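Newsroom > Press Releases > Resow and Venter Gripper Comparison

RESOW AND VENTER PUBLISH RESULTS OF TWO-ARM GRIPPER COMPARISON

PIDGATE, September 2, 2026. Resow, a maker of parallel-jaw grippers, and the automation integrator Venter today released the results of a joint comparison of five gripper and controller combinations for sorting small plastic parts. The work began in June at Venter's test facility in Pidgate.

Each combination was mounted on a two-arm robot and required to move building pieces from a shallow tray into an open-fronted bin. The program comprised 1656 picks in all. Of these, 207 ended in a dropped or missed part, and nearly half of those failures involved pieces lying against the rim of the tray.

The Resow gripper paired with the Dronar controller recorded 19 failures, the lowest total in the comparison. Venter will adopt this pairing for its small-parts cells.
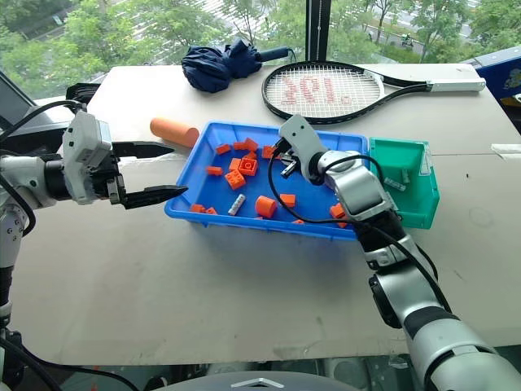

Fingertip shape had a greater effect on the results than closing speed. Narrow tips reached between neighboring pieces more reliably, while wide tips held studded bricks more firmly during transfer. Cable routing at the wrist will be reviewed before the next round of testing, which will add a second camera position.

The full report, including settings for each controller, is available on request from the Resow press office.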